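Kasten by Skerkstead Games
Boxed edition for PC and Mac, plus digital key

In stock. Ships from our Orcombe warehouse in 14 days or less.

Kasten is a slow first-person puzzle game set in one very large house. You're the new archivist. The family is gone, the rooms are full of cabinets, and every cabinet opens some other way than the last one did. No combat, no timers, no map marker telling you where to go. Wander, pull drawers, write stuff down.

Written and designed by Leonilde Aguiar. Music by Arne Rieger. You might know the two of them from Sundora, the lighthouse game. Same team, bigger budget, better save system (we heard you).

What's in the box
Game disc for PC and Mac
Download key, works on one account
Fold-out floor plan of the house, ground floor only
Soundtrack booklet with Arne's notes
Paper notebook, blank, for working things out

The floor plan has one mistake in it on purpose. Please stop emailing us about the pantry.

How it plays
Walk, look, pick up, put back. That's pretty much the controls. 84 cabinets, each one its own puzzle, most can be done in any order. Some need an object from three rooms over. Some need you to have paid attention to a painting an hour ago. A few are just drawers.

Hints are in. Hold the lamp button and the archivist mutters something. Hold it longer and she mutters something more useful. Turn it off in settings if you want to suffer.

Most players finish in a couple of weekends. Going for the attic takes longer. Quite a bit longer for some of us.

Editions
Standard box: everything listed above.
Collector's box: same contents plus a cloth-bound art book and a tin key. Limited to 3,000 copies, numbered on the spine. You can't pick your number, sorry.
Digital only: key sent by email, normally within the hour. Check your spam folder first, then write to us.

System requirements
PC: any quad-core from the last several years, 8 GB memory, a graphics card with 2 GB or more. Integrated graphics will run it on Low, the greenhouse gets choppy.
Mac: Intel or Apple chips both fine. Update your system before installing.
Disk space: 14 GB
Controller: supported and recomended. Mouse and keyboard fully remappable.
Languages: English voices. Text in English, German, Polish and Portuguese. Polish text by Barbara Zieliński, who also caught half our typos in the English.

Update notes
Patch of 18 February 2023
Fixed the music box in the nursery looping forever after a reload
Fixed the library ladder trapping players who climbed it backwards
Subtitles now have a size slider
Field of view goes up to 113
Save slots no longer show the wrong room name
Known issue: ultrawide screens still crop the journal. Working on it.

Disc copies printed before this patch are still good. Game updates itself first time you go online. If you play offline only, grab the patch file from the support page and run it by hand.

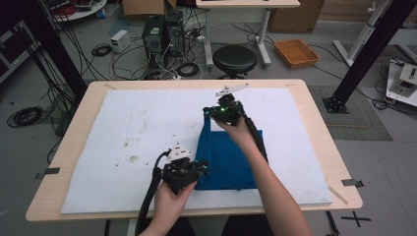

What players say
"Got stuck on the clock cabinet for two evenings and loved every minute. My sister solved it over my shoulder, which I loved less." Shoaib Bugti
"Wish there was more voice acting. Otherwise my favorite house in any game." Gunther Brinkmann

Shipping and returns
Boxed orders go out by tracked mail. You get the number when the label prints, give it a day before it shows anything. Unopened boxes can come back within 30 days, you pay postage. Opened boxes only if something is broken or missing, and then we pay. Send a photo of the problem with your order number, saves everyone a round of emails.

Digital keys: refundable untill redeemed. Once it's on your account we can't pull it back.

Questions we get a lot
Is it scary? No. It's dark in the cellar. There's nothing down there that chases you.
Do I need to play Sundora first? Nope. Seperate story. One small joke in the study will go over your head.
Console version? Planned for September, digital only to start. No price yet.
Can I stream it? Yes, all of it, music included. Put a spoiler warning on the attic please.
Can I buy just the art book? Not right now. If there are leftover copies we'll list them on the shop page.

Still stuck on an order? Use the contact form and pick "Kasten box" from the menu so it lands in the right inbox.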